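How do I stop a sticking pantry door without taking it off again?

Posted in Home Repair – Doors and Windows
2025-10-10

Assunta Ferraro
OK so I have an old house in Grotomham and the pantry door has been driving me nuts. It's a solid door, painted about a hundred times by previous owners, and it rubs at the top corner on the latch side. In February it closes fine. By the end of summer I have to lean on it with my hip, and then it pops open again when somebody walks down the hall!

I already took it down once and sanded the top edge (never again, that thing is heavy and I live alone). It helped for a couple of weeks. My brother-in-law says the whole frame has shifted and I need a carpenter. I called one and he wanted $145 just to come look at it, and that doesn't include doing anything.

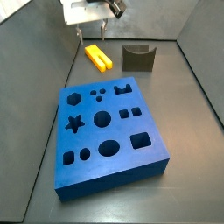
The gap on the hinge side looks wider at the top than at the bottom, if that matters. There are 2 hinges, both old, and the screws in the top one turn forever without getting tight. I should probably have started with that, sorry. Is there something I can do with the door still hanging? I've got a drill, a sanding block, a decent set of screwdrivers and not much patience.

2 replies

Gentile
Yes, start with those screws! If they spin, the holes are stripped out and the top hinge is pulling away from the jamb. That lets the door lean over toward the latch side, so it hits right at the corner you're describing. Your brother-in-law might be right about the frame too, but I wouldn't pay anybody until you've fixed the hinge.

You can do it with the door up. Open it partway and push something under the latch end so the floor is carrying the weight. I use a couple of thin wood shims and slide them in until the door just stops sagging – don't jack it up hard or you'll bend the bottom hinge.

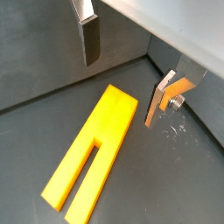
Yellow slotted block, lying flat.

Then do the screws one at a time. Back one out, dip some wooden toothpicks in wood glue, pack them into the hole until no more will go, and snap them off flush. Let the glue set overnight if you can stand to wait. Put the screw back in by hand, not with the drill, or you'll chew it all up again.

If the toothpicks don't hold, swap one screw for a long one, three inches or so, in the hole closest to the door stop. That one goes through the jamb and grabs the stud behind it. Drill a pilot hole first. Tighten it a bit, try the door, tighten a bit more. It'll pull the whole top of the door back toward the hinges and you'll see the gap close up. Mine had rubbed for 9 years and it took me one Saturday morning, including a trip to the store for the wrong screws.

One more thing – if your house is old enough for lead paint, get that checked before you do any more sanding.

Skedonano
rub a candle on it. worked for my bathroom door

Assunta Ferraro
Gentile, thank you! Toothpicks are in and drying, and the pantry is wide open with all my soup cans on display. I'm going to order a lead test as well, I hadn't thought of that at all. Skedonano, I did try the candle last year and all I got was a waxy door that still stuck, but maybe I'll give it another go once the hinge is tight. Do I need to fill the old screw holes on the bottom hinge too, or leave those alone if they feel OK?

Gentile
Leave them alone.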